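Gristel Brook: putting the bends back
Speaker notes, Endimbridge evening talk, June 19, 2018

Slide 1. Title
Thanks for coming out on a Tuesday! Quick show of hands: who has walked the Gristel path between the road bridge and the old mill pond? Good. Then you know the straight part. Tonight is mostly about the straight part and what we'd love to do with it.

Slide 2. How it got that way
The brook was straightened so the meadow could be mowed right up to the bank. Before that it wandered all over the place, and the old survey map shows it beautifully (give people time to look, point out the double loop by the alders). The straight channel is 553 yards long. The bed has cut down so far that in most years high water never gets out onto the meadow at all. All that energy stays in the channel and chews at the banks.

Slide 3. What lives there now
Go slowly on this one, it's my favorite. Caddisflies, a few mayflies, plenty of worms and midges. Upstream, where the bends were left alone, we find stoneflies under almost every rock. Same water, same weather, very different bed! The straight part is mostly sand and silt with hardly any gravel for trout to spawn in.

Slide 4. Bottles and samples
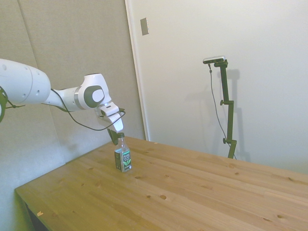
Robotic arm above a bottle of iced tea, long wooden table.

Water samples get taken at the same spots each time, starting downstream and working up, so our boots don't stir mud into the next bottle. Rinse three times with brook water, fill, cap, label. If you help out in October, please write the label before you fill the bottle. Pencil, too. Ink runs.

Mention turbidity here but keep it short. Skip the chart if we're behind.

Slide 5. The plan
Okay, the fun part. We want to reopen the old loops where the ground still shows them, starting at Avotden Meadow. You can see the dips in the grass on a frosty morning, it's wonderful. The design has 17 riffles, built from gravel and cobble, with a deeper pool after each. Logs go in at the outside of the sharper bends, anchored with their roots still on. The straight channel gets plugged in places and left as ponds for frogs.

Willow stakes along both banks. They look like dead sticks when they go in, and by summer they have leaves on!

Slide 6. Questions we get every time
Will it flood the road? The modeling says no. The meadow sits lower than the road, and it will get wet more often, as it should.
What about the D'Amico footbridge? It stays. The new channel passes under the same span.
Will there be mosquitoes? Some. Frogs, dragonfly young and small fish eat a lot of them, and moving water helps.
Can dogs still swim? Yes, at the pond end. Please keep them off the new gravel in spawning season.

Slide 7. How long
Digging takes 21 working days if the weather holds. Plants take years. I'd like everybody to leave knowing that the first spring will look muddy and raw, and that this is fine. Show the before and after pair from upstream again if there's time.

Slide 8. Come and help
Sign-up sheet is by the door. We need 100 willow stakes cut and soaked before planting day, and people to sort gravel, which is more fun than it sounds. Waders in most sizes. Bring your own gloves.

Leave the map up during questions.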